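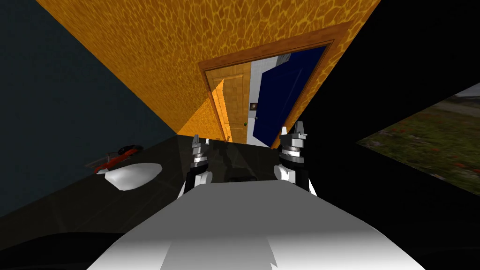 Hayley Penrose swears the Maltesum skimmer net ruined her for every other pool net, and she has been telling me so since March. So I bought one, along with the 16 foot Totik pole it clips onto, and I've had both out by the pool pretty much every evening this summer.

The net itself is great! It's a deep bag, fine enough to catch the fluffy stuff off the cottonwoods, and the front lip is thin so you can slide it along the floor without kicking up a cloud. I used to have a flat Fairclough that dumped half the leaves back in whenever I turned it over (maddening). With this one I do a full lap, shake it out on the lawn and I'm done.

The pole I like less. Fully stretched out it bows a lot, and the twist lock slips if your hands are wet, and whose aren't? I ended up giving it a hard extra quarter turn every time. The clip is stiff too, though it did loosen up after six weeks.

I paid $116 for the pair, which stung a bit. You can get the net alone and put it on the pole you already have, and that's what I'd do if I were buying again. Mine still had the old Clorkov brush pole hanging on the fence, and the net fit it fine. Four stars for the net, two and a half for the pole.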